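Gas springs in height-adjustable stools, and a second one from Bradia

24 May 2021

In November I wrote a short note on the Bradia work stool I bought for the drawing desk, and promised to come back once I had used it for long enough to have an opinion. I now have two of them, an older one and a newer one, and the differences are worth setting down.

The stool is a simple design. A pressed steel seat pan carries a cork pad, the pan bolts to a column, and the column stands on a four-legged cast base. The seat travels from 489 mm at its lowest to a little above counter height. The first version did this with a threaded spindle: you turn the seat and it climbs. The revised version replaces the spindle with a gas spring and a ring lever under the pan. According to Joar Blomqvist, who sold me both, the change was made in the second production year, after the first 1,000 stools had gone out.

I prefer the spindle. It is slow, but it holds its height exactly, and any wear in it can be felt long before it matters. A gas spring gives no such notice. It holds until the seal goes, and then the whole cartridge has to be replaced. The cartridge in mine is a push fit on a taper, so the job needs a pipe wrench and some patience.

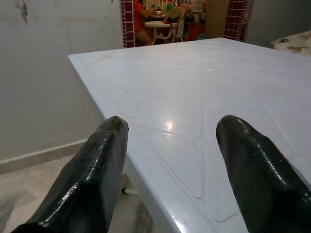 White tabletop with raised lines across the surface.

The taper deserves a paragraph of its own. A gas spring sits in the base by friction alone, and the weight of the sitter drives it tighter each day. After a year or two it will not come out by hand. The usual method is to turn the stool upside down, support the base and strike the end of the spring with a hammer and a drift. I would advise against this on a cast base. Folke Myklebust cracked a leg on his that way, at the root, where the casting is thinnest. A wrench on the outer tube, turned slowly with a little penetrating oil left overnight, did the job on mine with no damage other than marks on the tube. The tube was being thrown away in any case.

Replacement springs come in several load classes, and the seller will not always tell you which one you are getting. The original in my stool is on the stiff side. For a light person it rises too fast and needs a firm push to go down. Gunvor Wikström fitted a softer one from Vendbridge to hers, and it is much the better for it. Check three dimensions before you order: the diameter at the top taper, the diameter at the bottom taper, and the stroke. The overall length follows from those closely enough.

The seat pad is the other change. On the older stool it is solid cork, 60 mm thick at the rear and thinner at the front, with a plain oiled finish. On the newer one there is a thin cork skin over foam. It is softer for the first half hour and worse after that. The foam gives most under the sit bones and leaves the front edge standing, so you end up sitting in a slight hollow. Fenna Kuipers, who upholsters for a living, looked at it and said the foam was of decent quality but too thin for a flat steel pan. She would have put webbing under it.

I asked her to make a pad in felt instead. It took two attempts. The first slid about, as the pan has no lip, and the second has four tabs which fold under and fasten with press studs. 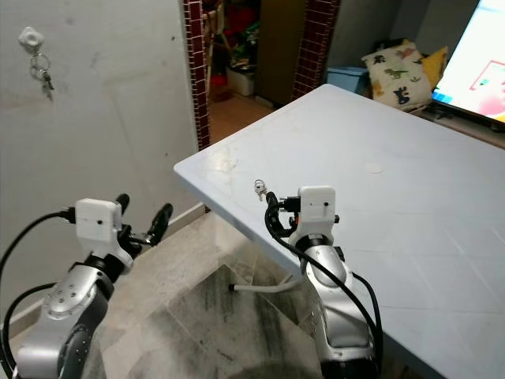
Near the table.

On floors: the cast base is supplied with hard nylon glides, which are fine on carpet and poor on tile. They are held by a single screw each. Felt glides of the same diameter fit with no changes, but they pick up grit and want replacing twice a year. I have moved to a dense rubber type. The stool no longer drifts when I lean across the desk, though it does now have to be lifted to be moved.

I tried one other stool before buying the second Bradia, the Jindness, which has a sprung column that tilts. Edivaldo Honorato uses one at a standing bench and likes it. At a seated desk I found the tilt a nuisance, and the base is too wide to go under anything with a stretcher rail.
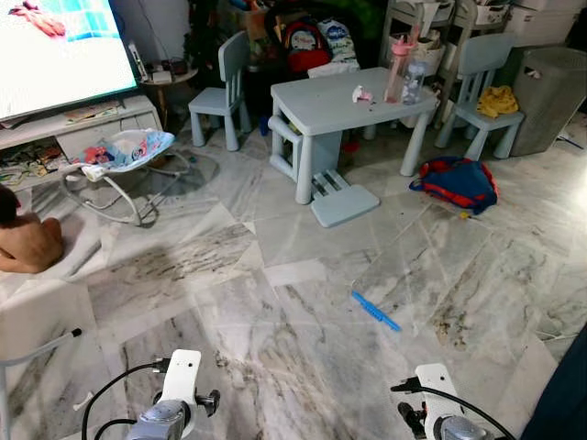 4 min read

A few corrections to the November note. I gave the seat as beech under the cork. It is steel, as described here. I also said the spindle was left-hand threaded; it is right-hand, and I had been looking at it upside down. The advice on greasing it still stands: a thin film of lithium grease, wiped nearly off, once a year.

The older stool stays at the drawing desk. The newer one has gone to the workbench with its softer spring still on order.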